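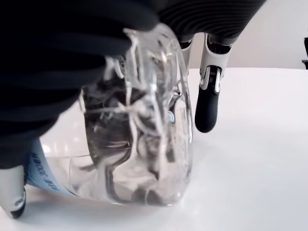

Handkamera oder Kopfkamera beim Imitationslernen – was trägt wirklich zum Greifen bei?

handwurzel
3. April 2018

Hallo zusammen, ich sitze in Wostberg an meiner Masterarbeit und komme mit einem Ergebnis nicht klar. Wir lassen einen zweiarmigen Roboter mit Mehrfingerhänden weiche Plastikflaschen greifen und trainieren nur auf vorgemachten Bewegungen, also ohne Kraftmessung in den Fingern. Das Verfahren heißt bei uns Kvaran: eine Kopfkamera, dazu an den Händen je eine kleine Kamera, alles geht in dasselbe Netz.

Aufgenommen habe ich 291 Durchläufe, 166 davon habe ich nach dem Aussortieren behalten. Und jetzt kommt's: Mit allen Kameras klappt der Griff in 41 Prozent der Versuche, und wenn ich die Handkameras beim Training weglasse, ist die Quote praktisch gleich! Dabei sieht man von oben doch kaum, was zwischen den Fingern passiert, gerade bei durchsichtigem Plastik.
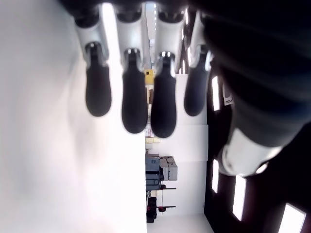 Mein Betreuer meint, die Handkameras seien damit überflüssig. Ich glaube das nicht so recht, weil die Fehler ganz anders aussehen. Mit Kopfkamera allein greift die Hand gern daneben, mit allen zusammen trifft sie die Flasche, drückt aber zu fest zu und hebt dann nicht an. In der Quote landet beides im selben Topf. Hat das schon mal jemand sauber getrennt ausgewertet? Und wie viele Testversuche pro Variante braucht man da eigentlich? Ich habe bisher 10, mehr war an der Anlage nicht drin.

14 Kommentare ausgeblendet – 3 Mal geteilt

ruckelfrei

Mit 10 Versuchen pro Variante kannst du über »gleich« gar nichts sagen, tut mir leid. Ein Griff mehr oder weniger, und deine Quote springt um zehn Punkte (wie kommst du da überhaupt auf 41? Gemittelt über mehrere Trainingsläufe? Das gehört unbedingt in den Text!).

Was mir bei Brutier damals geholfen hat: den Ablauf in Phasen zerlegen. Anfahren, Kontakt, Schließen, Anheben. Für jede Phase schreibst du auf, ob sie geschafft wurde, und vergleichst dann die Varianten Phase für Phase. Wenn deine Beobachtung stimmt, müsste die Handkamera beim Kontakt klar vorne liegen und beim Schließen nichts bringen.

Außerdem würde ich die Startpositionen festlegen. Klebepunkte auf den Tisch, stehende und liegende Flasche getrennt, und jede Variante bekommt genau dieselben Starts.

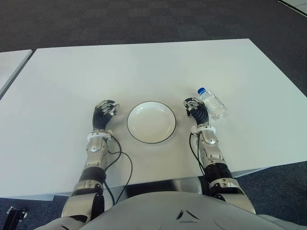 Dann kannst du paarweise vergleichen und holst aus wenigen Versuchen deutlich mehr raus. Und schau dir mal an, was du aussortiert hast – wenn da lauter zerdrückte Flaschen dabei waren, kennt dein Netz den Fall schlicht nicht.

lötfee

Nimm halt Kraftsensoren.

spätschicht

Wir hatten mit Amunden etwas Ähnliches, da lag es am Zeitversatz zwischen den Kameras. Blitz an, Blitz aus, Bilder vergleichen, dauert fünf Minuten. Vorher würde ich nichts neu trainieren.

Kommentare (3)

handwurzel: Danke @ruckelfrei, ja, gemittelt über mehrere Läufe, steht jetzt drin. Zeitversatz prüfe ich morgen.

ruckelfrei: Schreib bitte, was rauskommt!

tischkante: Gleiches Problem hier, nur mit Bechern. Lese mit.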